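House Rules for Arms: a small gallery

Hi, I'm Nazma Bepari, and I keep the shared-floor rules for the robot cells at Voldale (yes, I'm the one who tapes things to your door!). We rewrote the whole lot in April, down to 692 words, and I wanted them next to the real benches for once.

First rule, and my favorite: if more than one arm can reach a table, one person calls the moves out loud. Everybody else keeps their hands back until they hear "clear."
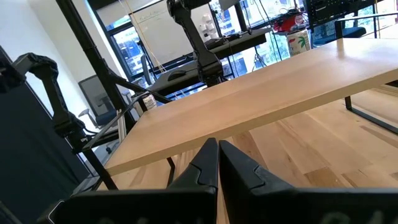
We also cap the speed at 200 millimeters a second whenever someone is inside the line. It used to be 600, and I lost a lot of sleep over that number. The folks at Memden still think we're slowpokes – fine by me!

Second rule: walkways belong to people. You shouldn't have to ask if it's safe to go get a coffee, so reach limits get checked every Sunday night and again after anybody moves a stand.
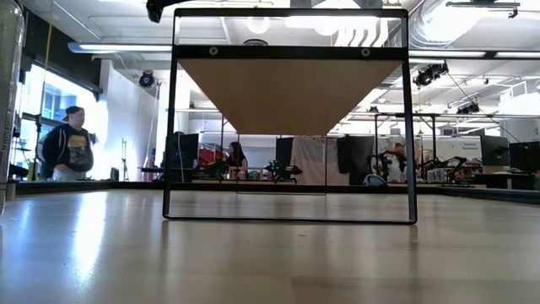

Bolts go in the log too, with initials. The log is at almost 2000 lines now, and my handwriting is the worst in it.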